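Nunel Linau 2 Two-Track Cassette Recorder

Home > Recording > Tape > Portable recorders

In stock. Item no. 3833. Ships in a box with slightly too much paper in it.

The Linau 2 records two tracks. If you need a third, Nunel would like you to think about whether the song does. If you still need it, bounce the first two together and live with the result, as people did for years before they were given unlimited tracks and began putting shakers on everything.

It takes ordinary cassettes, runs at ordinary speed, and plays back on whatever deck you rescued from your parents' garage. There is no app. There is a record button, which is red, and it has to be pressed at the same time as play. We get more mail about this than about any other feature.

What it does well

Voices, nylon-string guitar, small keyboards, harmonium if you must. The preamps are quiet enough for a mumbler and will take a fair amount of shouting before they start to fold. When they do fold it is a pleasant sort of crunch, and a good many buyers turn the gain up on purpose and then tell us it was the microphone.

What it does less well

Drum kits. You can try. Lenni Heinonen at our repair bench tracked a whole kit with one mic and the limiter switched on, and the cymbals came out sounding like someone unwrapping a sandwich. He was delighted and put it on his record. Your drummer may feel differently.

Specifications

Tracks: 2, recorded separately or together
Inputs: two combo jacks, mic or line
Outputs: stereo line, headphones
Pitch control: yes, and it drifts a little when the batteries are low
Batteries: four C cells, not included, never have been
Battery life: 31 hours playing, less if you keep rewinding to admire yourself
Counter: mechanical, three digits, approximate in spirit
Colors: Bråten gray, cream
Price: $400

In the box

Recorder, power supply, shoulder strap, one blank tape, printed manual. The manual was rewritten in May by Mwanaisha Nyanda and is now short enough to read. The old one had a chapter on bias adjustment that made grown songwriters lie down.

Placing it in a room

Put the recorder on something solid and keep the mic off the same surface, or you will get the motor on every take. 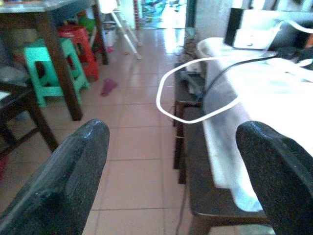 Hard rooms are fine for handclaps and backing vocals and a bit merciless on consonants. If the vocal sounds too bright, move closer and sing quieter before you go hanging blankets. Soft rooms hide mistakes, so choose according to your conscience.

Customer comments

"Made our Nastcombe EP on it in a weekend. You can hear the fridge on side two. We have kept the fridge."

"Strap is too short for a tall person. Otherwise no complaints."

"Bought it to stop fiddling with plug-ins. Now I fiddle with tape brands."

Returns

Thirty days, in the original box. Please take your demo out first. We will listen to it.

Page updated 2/1/23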